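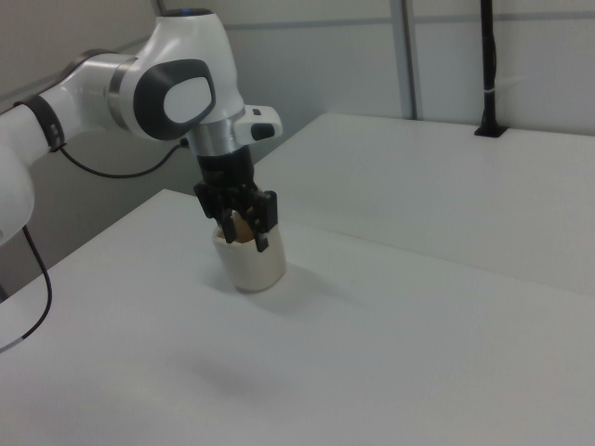
Photo: Metbridge

2 min read

About Metbridge

Metbridge supplies water treatment parts to small breweries, dairies and bottling plants. We stock filter housings, cartridges, dosing pumps and the seals that go with them. The current list runs to just over 1,000 lines, of which 99 are held for next-day dispatch.

The company was formed when Grisard, a valve stockist, merged with the filter business of Pellegrini. Both part number series remain valid. Grisard numbers begin with G and have 9 characters; Pellegrini numbers are unchanged.

We employ 34 people at one site. Pressure testing, cartridge cutting and repairs are done in-house. Ukeo, our ordering system, shows live stock and holds the test certificate for each housing sold. Certificates for older housings can be requested by serial number.

Trade accounts are open to registered businesses. Orders placed before 2 pm leave the same day if all items are in stock. The site closes for stocktaking in June.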